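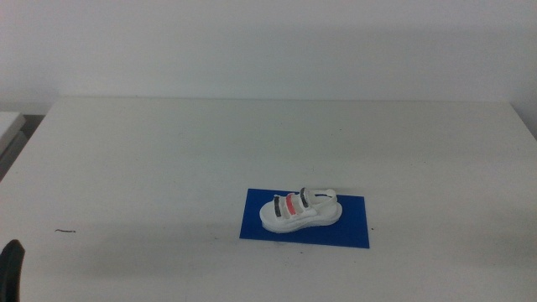

Ghazala Magsi wrote that the melamine sponge took the marks off her small white sandals but left a dull patch on the toe, and asked whether the shine can be brought back. In most cases it can't. Melamine foam is a fine abrasive. It removes the mark along with a thin layer of the surface, and on glossy plastic the change shows. The order of work below keeps the sponge for last, and keeps it off glossy parts altogether.

Cleaning small white sandals (doll, model and display sizes)
Updated 8/25/24

The procedure covers molded white plastic and white vinyl. It does not cover painted resin, fabric straps or anything with printed decoration. If you don't know what the material is, treat it as painted and stop after step 3.

What you need

A flat mat in a strong color. Blue or dark green works well. White parts on a white table are hard to judge for dirt.
Dish soap, plain, without bleach or lotion.
A soft toothbrush, kept for this job.
Cotton swabs and wooden toothpicks.
Two bowls of lukewarm water.
A lint-free cloth.
A white vinyl eraser. I use the Younis block, 32 mm long, cut in half on the diagonal to get a sharp corner.

Step 1. Dry brush

Put the sandal on the mat, sole down. Brush from the ankle strap toward the toe, then along the lower edge of the sole. Ridged soles hold dust between the lines, so turn the brush until the bristles run the same way as the ridges. Wipe the mat when you finish.

Step 2. Check the straps

Move each strap slightly with a fingertip. Old vinyl gets stiff and can split where the strap enters the sole. If a strap does not give at all, don't soak the sandal. Use a damp swab for all of the steps that follow.

Step 3. Wash

Mix one drop of soap into the first bowl. Soak for 20 minutes, no longer if there is any glue in the sole. Brush lightly under water, then rinse in the second bowl. For the gaps under the straps, roll a damp swab through from one side to the other. Scrubbing back and forth pushes dirt into the corner where strap and sole meet.

Blot with the cloth and leave to dry on its side. Judge the result only when the part is dry. Wet plastic looks cleaner than it is.

Step 4. Look straight down

Most people inspect a white part from the side, under a ceiling light, and miss the marks on the upper curves. Put it back on the mat and look from directly above. Gray smudges tend to collect along raised edges, where the part has rubbed against a box or another shoe.

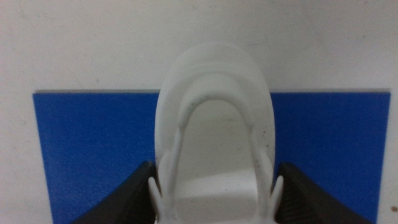

Turn the part a quarter turn at a time and repeat. Shading inside a recess is easily taken for dirt, so run a clean dry swab over it. If the swab stays white, leave the area alone.

Step 5. Eraser

Work on dry plastic only. Use the cut corner of the eraser and short strokes in one direction, following the curve of the edge. Brush the crumbs away before each new pass – they carry the dirt and will smear it. After 15 strokes without a visible change, stop. The mark is then a stain or a scratch, and further rubbing will only polish the area around it.

Step 6. Melamine sponge, matte surfaces only

Cut a piece the size of a fingernail. Wet it, squeeze it out and use almost no pressure. Test on the underside of the sole first. Compare the tested spot with the rest of the sole at a low angle to the light. If the finish differs, go no further.

Yellowing

None of the steps above will change yellowed plastic. Peroxide treatments exist, but the results are uneven on soft vinyl and I don't recommend them for straps. Reda Mansour sent in a Tredstead pair treated that way, and the straps had come out lighter than the soles.

Storage

Wrap each sandal separately in undyed tissue. Keep white vinyl away from colored vinyl, rubber bands and newsprint. The blue mat should not be used as a storage liner either – some mats transfer color after a few weeks of contact.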